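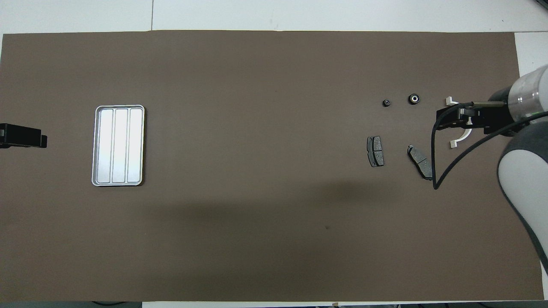 How to write a bill of sale for second-hand goods

By Marjan Ghorbani
2023-12-03

A bill of sale records that one person has sold an item to another, what was paid and when it changed hands. You can use one for a car, a lawnmower, a piano or a box of spares. Small items need describing as carefully as large ones. If you are selling a metal tray with three long compartments and two small round black rubber bushings, write exactly that, and say that one bushing is slightly larger than the other. "Assorted car parts" is too vague to be much use if the buyer later says something was missing.

Before you start

Agree the price, the method of payment and the collection date. Check that the seller owns the goods outright. If there is finance on them, it normally has to be settled first, and the lender should be asked for written confirmation.

Step 1 - Name the parties

Put the full name and address of the seller and the buyer at the top. If one side is a business, use its registered name and the name of the person signing for it, for example "Vusumuzi Kruger, for Wikholm". Avoid nicknames.

Step 2 - Describe the goods

Give the make, model, colour, serial number and any part number you can find. Leave out anything you can't check. Long lists should go on a separate sheet headed Schedule 1, signed by both parties and stapled to the main page.

Step 3 - State the price

Write it in figures and in words: "£581 (five hundred and eighty-one pounds)". If a deposit has been paid, show it on its own line with the balance underneath:

Deposit received: £40
Balance due on collection: £541

Step 4 - Record the condition

Private sellers often write "sold as seen". This does not protect a seller who has described the goods wrongly, so list the faults you know of as well. A trader selling to a consumer can't use the phrase to take away the buyer's legal rights.

Step 5 - Say when ownership passes

The usual wording is "Ownership passes to the buyer when the full price has been received." Add a line on who bears the risk of loss or damage before collection - the two don't have to pass together.

Step 6 - Sign and copy

Both parties sign and date two copies and keep one each. A witness is optional for most ordinary sales. Keep your copy with the bank record of the payment.

Last updated: April
Contact us | © Sirkbridge Documents | Back to top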